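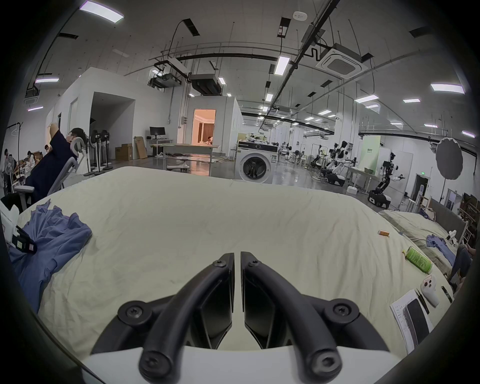 Can Minudeck's new planner clear a bed it has never seen before? Sometimes, and the company has yet to say how often.

Minudeck released version 2 of Flaltell, its grasp planning software, on 2021-11-16. The update is meant to help a gripper choose between soft things, such as a shirt, and small hard ones lying on the same sheet. Civance, which sells the package, says the model was trained on 400 hand-guided runs and now picks a grasp in 15 milliseconds.

Speed was hardly the complaint, though. Users of the first version wanted to know why it kept going back to folds in the bedding – a perception fault, by most accounts – and the release notes give that one line.

Marit Aasen, who tests planning tools at Sjöberg, wants the failure logs before she changes anything. "A fast wrong grasp is still a wrong grasp," she said. Civance says logs from 5 test sites will follow, but has set no date.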